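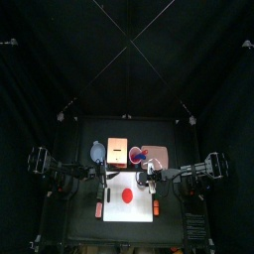
Why are bowls round?

Take a bowl out of the cupboard and run your finger along the inside. No corners! That means your spoon can chase the very last drop of soup, and there's nowhere for old oatmeal to hide at washing time.

Bowls are really, really old, too. People were shaping them from clay way more than 2,000 years ago, and we still use the same basic shape. Some have a little handle or tab on the rim, so you have something to hold.

Try it! Draw a square bowl. Where would the soup get stuck?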